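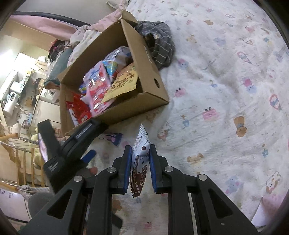 A packet by the snack box

Home Explore Replies Media Log in

1/ The Plescombe post office counter shuts at the end of August. I've used it for years, so a few notes for anyone who sends parcels from here.

2/ After that the nearest counter is Saxena's in Toda. The 283 bus goes there, but the last one back is at 3. If you finish work at five, you're stuck.

3/ There is a Florkel locker by the car park. Fine for small things. Anything the size of a decent snack box won't go in the door. 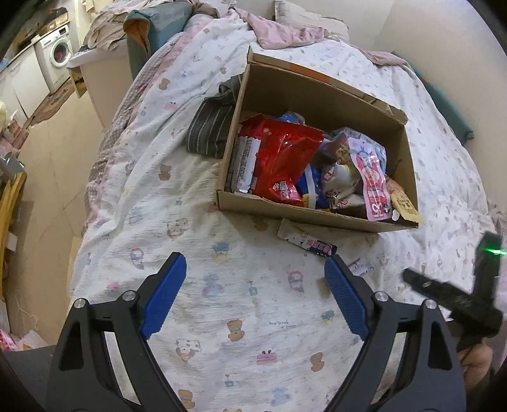 4/ Pushpa Chaudhary has started a petition. It needs 300 names before the council will discuss it. Paper copy is in the library, by the returns trolley.

5/ Barış Kahraman asked if the cash machine goes too. Yes, same day. The chemist will do cashback but only if you buy something.
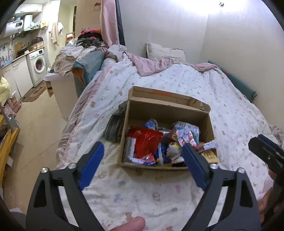

6/ If you have a redirection set up, check which branch it names. Mine still says Plescombe and I've had to ring twice.

Related
Library hours for August
Is the 283 being cut?
Toda car park charges

Last updated 16:40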